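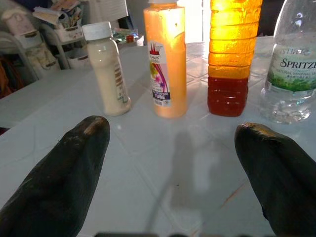

Flaschen auf der gefliesten Fläche, darunter orange Acrylfarbe zum Basteln.

Zwischenbericht an Edport
Projekt: Ordnung in der Familienwohnung, Standort Drercombe
Träger: Shehu
Stand: 06.11.2020

1. Stand der Arbeiten

Im Berichtszeitraum haben wir in zwei Bereichen der Wohnung gearbeitet, nämlich an der gefliesten Fläche und im Wohnzimmer. Der Flur und die Abstellkammer sind laut Arbeitsplan erst später an der Reihe. Die Familie wohnt während der ganzen Zeit in der Wohnung, deshalb räumen wir immer nur einen Bereich aus und stellen am Ende des Termins alles wieder so hin, dass man den Raum benutzen kann.

Auf den Fliesen sammeln wir zuerst alles, was in Flaschen ist. Bisher standen Getränke und Bastelmaterial im selben Fach. Das ist bei Kindern im Haushalt keine gute Lösung, und die Familie hat diesen Punkt im ersten Gespräch selbst genannt. Wasserflaschen kommen jetzt in die Küche. Die Acrylfarben bekommen einen eigenen Kasten mit Deckel, der im oberen Fach bleibt. Kleine Flaschen mit Schraubverschluss werden einzeln geprüft: Wenn das Etikett noch lesbar ist, bleiben sie, sonst entscheidet die Familie.

2. Wohnzimmer

Das Wohnzimmer ist der schwierigere Teil. Es ist gleichzeitig Spielzimmer, Fernsehzimmer und Ablage für alles, was vom Einkauf kommt. Das Spielzeug liegt im offenen unteren Fach des langen weißen Fernsehschranks. Wir haben mit der Familie vereinbart, dass es dort auch bleiben soll, weil die Kinder es ohne Hilfe erreichen. Geplant sind flache Kisten mit Bildetiketten von Stitix, damit auch das jüngste Kind weiß, was wohin gehört. Die Etiketten sind bestellt, aber noch nicht geliefert.

Für Dinge, die die Wohnung verlassen, verwenden wir Papiertüten. Sie stehen auf dem Boden, bis die Familie den Inhalt noch einmal durchgesehen hat. 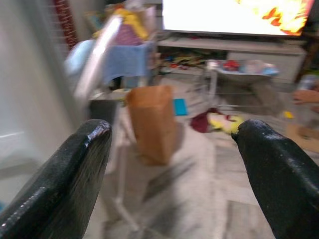 Plastiktüten und verpackte Kleinteile kommen vorläufig auf den kleinen weißen Tisch vor dem Schrank. Dieser Platz war nur als Zwischenlösung gedacht, er hat sich aber bei der Familie schon eingebürgert. Wir möchten ihn bis zum nächsten Bericht wieder frei bekommen und suchen dafür ein Fach in der Nähe der Wohnungstür. Der Teppich soll zum Spielen frei bleiben — das war ein ausdrücklicher Wunsch der Eltern.

3. Abweichungen vom Plan

Das Durchsehen der Tüten dauert länger als angenommen. Die Eltern möchten bei jedem Spielzeug gefragt werden, und das respektieren wir. Der Beginn im Flur verschiebt sich deshalb auf Februar. Auf das Gesamtbudget hat diese Verschiebung keinen Einfluss.

4. Ausgaben

Für Kästen, Kisten und Etiketten wurden bis jetzt 1.078 Euro ausgegeben. Im Posten Material bleiben 346 Euro übrig. Wir bitten um die Erlaubnis, diesen Betrag für ein schmales Regal im Flur zu verwenden. Im Antrag war an dieser Stelle eine Hakenleiste vorgesehen, die aber für die Taschen und Tüten nicht ausreicht.

5. Nächste Schritte

Zuerst wird der Farbenkasten beschriftet, danach folgen die Kisten im Fernsehschrank, sobald die Lieferung da ist. Die Quittungen schicken wir gesammelt mit dem nächsten Bericht. Für die Frage mit dem Regal wären wir für eine kurze schriftliche Antwort dankbar.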